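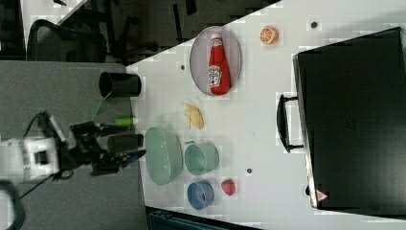 Figure 6. Bench layout with the bottle on the plate and the arm at the table edge.

6.2 Teaching the bottle pick in Rovora

Rovora stores each pick as a target object, an approach path and a grip. The steps here use the ketchup bottle, but they apply to any object in the Datmont kitchen set. Finish the camera calibration in 6.1 first.

1. Open the Skullau panel and choose New pick.

2. Press Capture. The planner takes a still from the overhead camera and draws an outline round every object it finds.

3. Click the outline of the bottle and type a name for it. If the bottle and the plate share one outline, raise Edge split by 2 and capture again.

4. Tick Ignore for large items you do not want to pick, such as a case or an appliance. They stay in the collision map.
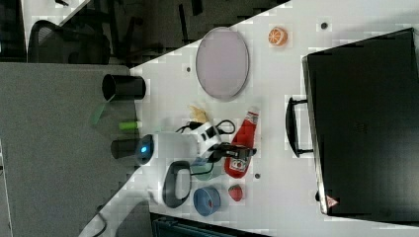
5. Set Approach to From side and Grip to Across body. For a bottle lying down, the fingers should close over the middle and not over the cap.

6. Press Preview. The path shows in green where the arm has clearance and in amber where it comes within 12 mm of another object.

Note: cables are not part of the arm model. The preview will not warn you if a loop is likely to catch on something, so check by eye before you run the path.

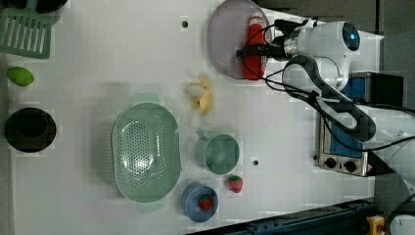

7. Set Speed to Low and press Run once. Keep a hand near the stop button.

8. When the fingers have closed, read the grip value in the status bar. The scale goes up to 1000. Save the value if you are happy with the hold, or press Release and change the width.

Caution: do not reach over the table while the status bar reads Moving or Holding. Holding means the motors are live, even if the arm is still.

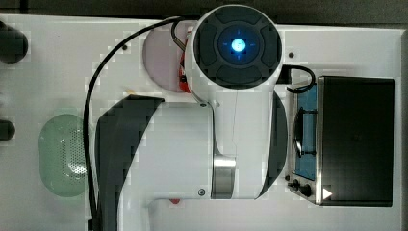
9. Press Lift check. The planner looks again at the space above the table and works out a path clear of the objects left in the map. Tall items need their height entered by hand under Lo settings, as the overhead camera only gives their outline.

10. Press Save pick. The file goes in the picks folder under the name you gave in step 3.

If you move the table or the arm base, saved picks are marked Stale. Repeat 6.1, then open each one and press Refit.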